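Comparing two hand controllers and three camera settings for a simulated arm

4 min read

Group members: Ludmila Murín, Panya Sriwong, Chanida Sombatkul
Supervisor: Sakda Thongdee, Gonberg

2. Why we used the simulator

The lab arm was booked for most of March, so we did the whole comparison in Metari. We had used it in the autumn for the path planning exercise and already had the house rooms installed. The arm model is the same one for all our runs. We changed only the hand controller and the view the driver was allowed to see.

The two controllers were the Vollow, which is an ordinary gamepad, and the Ongart, a knob you push and twist. Both were set to the same top speed. The Ongart needed a dead zone added before anybody could hold the arm still with it, and setting that took Panya an afternoon.

3. Views

Drivers had one of three settings: fixed room view only, close view only, or both side by side. We saved stills while testing, mainly to see how much could be made out at the low picture size we were using. The size was kept low so that the lab computers could keep up.

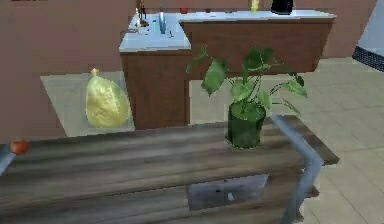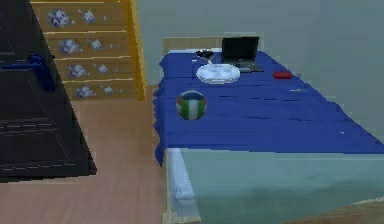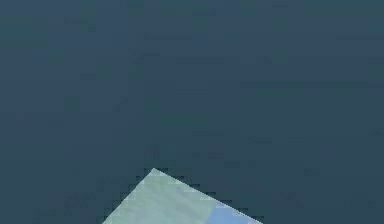 Figure 3. Simulator views. Parts of the arm are in the first still; the third has only a pale corner against dark blue.

In the room views the larger objects are easy to name. The ball on the bed and the plant on the table gave no trouble. Small things are harder, and Chanida and Ludmila did not agree on what the black object beside the laptop was. With a view like the third still there is very little to judge distance from, and drivers given only that kind of picture tended to stop and ask for help.

4. Runs

We logged 271 runs. A run counted as finished when the target object was lifted and held for 2 seconds. We stopped any run at 70 seconds. Each driver had a practice period first and those runs are not in the total.

With the Vollow, drivers got going faster but made more small corrections near the object. The Ongart was slower to learn. After 50 runs the two were close, and by the end we preferred the Ongart for turning the wrist and the Vollow for everything else.

The view mattered more than the controller. Both views together was the best setting with either one. Close view only was the worst, and most of the runs that hit the time limit came from there.

5. Problems

Mayuree Khamphan drove for us in the first week but had to leave for her placement, so her runs are nearly all on the Vollow. We kept them in. The picture size should also have been tested as a setting of its own, and we would do that before repeating anything on the real arm.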